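October, late, tea gone cold beside me

I meant to write this at lunch, but then Zixuan Hao called about the numbers and we talked so long I burned the rice, so it will have to be now, with my feet up and my handwriting getting worse by the line.

The numbers first, so I don't lose them. We have 2364 episodes in for the bedroom tasks, and after cleaning we kept all but 144. Most of the ones we threw out failed at the tracking stage, usually in rooms with a big blank wall. Busy rooms do so much better! I had a hunch about that back in Plornham and I'm pleased as anything to see it hold up (Zixuan says a hunch isn't a result, and she's right, but I'm allowed to be pleased in my own diary).

The policy we call Clunen, trained on the hand-held gripper recordings alone, now folds a blanket it has never met more often than the old one did, and the old one had teleoperated data to learn from. I keep going back to check I haven't mixed up the two columns. Soft things are still the trouble. It will take hold of two layers when it wants one, and anything with a neckline confuses it terribly. Neusa Bragança thinks we should slow down the approach when we record, so the model gets more of the moment before the jaws close, and I think I agree, though it means my wrist will be sore for a month.

We've got 19 homes now, and I've grown so fond of them, all the quilts and curtains and cluttered cabinets. I could look at them all evening and nearly have. Tomorrow I must relabel the garment clips, write to the Tuser people about storage, and buy more rice.

I'm sticking one in before bed. 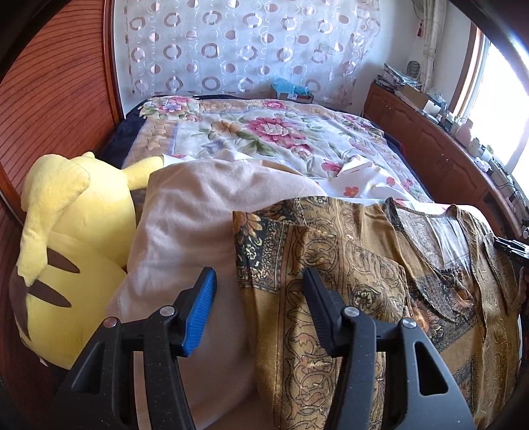
Jaws open over the fleece blanket and the paisley top, with Pikachu lying alongside.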